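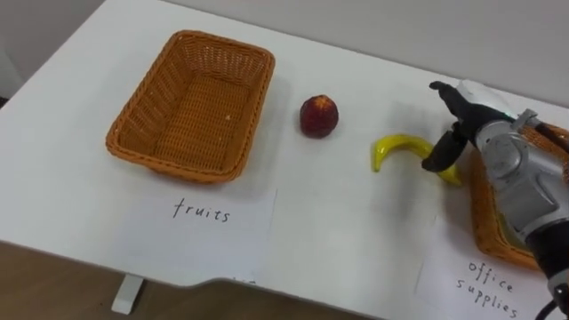
The sorting table at the Drakel shop in Fenville, with the arm over the banana and the "fruits" basket waiting on the left.

FENVILLE — I spent a morning in January at the Drakel workshop on Ondrejka Street, and most of it went to watching people fuss over one robot arm. I had a great time! If you've only seen these things in polished promo clips, the upkeep is the part worth getting out of bed for.

The job the arm does sounds like something you'd give a bored kid on a rainy afternoon. There's a white table, a wicker basket with a handwritten "fruits" sign in front of it and another one marked "office supplies," and the arm is supposed to put things where they belong. Drakel uses the table as its checkout bench, so any arm that has been opened up for service has to get through a sorting session before it goes back to regular work.

This one had been in for its gripper. The crew told me it had started letting go of things early, mostly round things, and they'd traced the trouble to worn pads on the two black fingers (plus one screw that had backed itself out a little, which got a groan from the whole bench). Pads are swapped every 2000 picks, or sooner if they start to look shiny. The new set came from Clorkach, the parts supplier out by the rail yard, and I'm told they're a bit softer than the old ones and take some breaking in.

Putting the pads on took maybe ten minutes. Everything after that was setup, and that's where the morning went. First they sent the arm to its home position and checked each joint against the marks. Then came the cables, which I'd never have thought about. The bundle that runs along the outside of the arm needs enough slack for the wrist to turn all the way over, but if it gets too much it droops and snags. They moved one tie, ran the wrist back and forth, didn't like it, and moved the tie back again.

After that they taught it where the table was. The arm comes down slowly until a fingertip just meets the surface, someone saves that height, and they repeat it at a few more spots — the tabletop isn't perfectly level and a small tilt matters when you're reaching for something as low as a banana. The baskets get the same treatment, rims and all, so the gripper clears them on the way in. Bump a basket out of place later and you get to do that bit over. I asked whether tape on the table would help and was told, kindly, that they'd tried it.

Then the practice picks. They start at 40 percent speed and stay there for 11 clean picks in a row before going up to 60 percent. A drop at any point puts the count back to zero. The banana gets picked across its middle, while round fruit is the real test for fresh pads, given what sent the arm in to begin with. I caught myself leaning forward every time the fingers closed.

Drakel says the arm should be back on its regular shift before the end of the month, with another look at the pads after around two weeks of work. The workshop opens its doors to visitors one morning a month, starting at 9 a.m., and there's coffee by the front counter. Wear closed shoes, they do check.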